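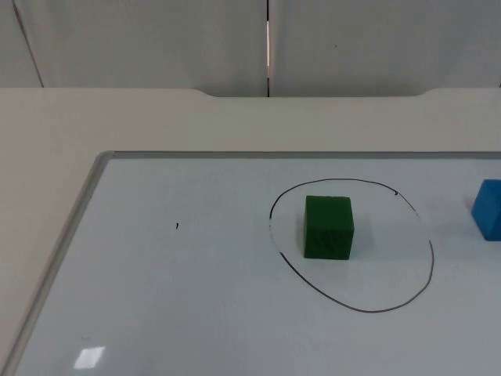 January, Sunday, 4:10 pm

Board flat on the table again. Wall mounting is a subject for another day, preferably one when somebody else is in.

Purpose of today: settle the argument about markers. Antonina says the black Gravholm thins out on any board with a shine to it. Volodymyr says it thins out on any board he isn't holding the pen for. I have a free afternoon and a drawer of half-dead pens, so here we are doing science.

Loop first, cube second. The green cube goes inside the line, the blue one stays off to the side until it is wanted. I keep wanting to put the green one dead center and I keep stopping myself. The sorting exercise says "inside the loop" and nothing about the middle, and the last group lost a good part of the session discussing whether off-center counted. It counts. I have now written it on the instruction card in capitals. Antonina will say capitals are rude.

On the loop: it is not a circle. I knew this going in. I had the Kadow compass in my hand and put it back, because the instruction card says "draw a loop by hand" and I wrote the instruction card. The line goes faint down the left side, nearly to nothing at one point, and there is a fat little tick at the upper right where the pen overlapped itself. If I were marking this I would give it a pass and a look.

4:35. Went over a scrap panel with all the blacks we own. Notes so they don't get lost:

Gravholm thin: good for the first stretch, then pale, then good again if you stop and sulk for a minute. Stored tip up in the mug. This may be the whole story.
Soylu thin: dark all the way, smells like a body shop. Wipes off clean if you catch it the same day. Have not tried next day.
Soylu wide: no. You can't tell which edge of the line is the edge.
Unlabeled, from Volodymyr's coat: permanent. Scrap panel is now permanently a scrap panel.

So Antonina is half right, which she will round up.

All the thin ones should live on their side from now on. I moved the lot to the long tray and threw out the mug's contents, except one highlighter that nobody admits to and that works perfectly.

5:05. Prices, while I was annoyed anyway. Troltside wants 1,063 for the big board with the stand and 888 without. That is a lot of money for a stand. The table has been doing the job of the stand for free, and all it asks is that you don't lean on it. Asked for the pen prices too and they only sell the thin ones in boxes of 30. At our rate of leaving caps off that is a spring's worth. We have 300 left in the supplies line, so the board can wait and the pens can't.

Things to fix on the exercise before the next group:

The card says "place the cube in the circle." Change to loop. One word, and I have been asked about it more than anything else on the sheet.
Decide what happens if the cube is standing on the line. Volodymyr says out, as in tennis. In tennis that is in. Did not pursue it.
Say which cube goes first. Green, I think, for no reason except that I always pick it up first and would like this to look like policy.
Redraw the line fresh for each group. People copy the wobble otherwise, and then we get a whole afternoon of lopsided ovals with my tick in them.

Spray bottle is nearly out. The dry cloth does fine on fresh marks and pushes older ones around in an interesting gray smear. Washed both cloths in the sink, hung them on the radiator, radiator is off.

5:40. Tried the Soylu patch on the scrap panel once more with a dry thumb. Comes off. Thumb does not. Leaving the patch there overnight with a note on it saying DO NOT WIPE, also in capitals. Antonina, if you are reading this, please check it before you have your coffee and write down what the cloth does.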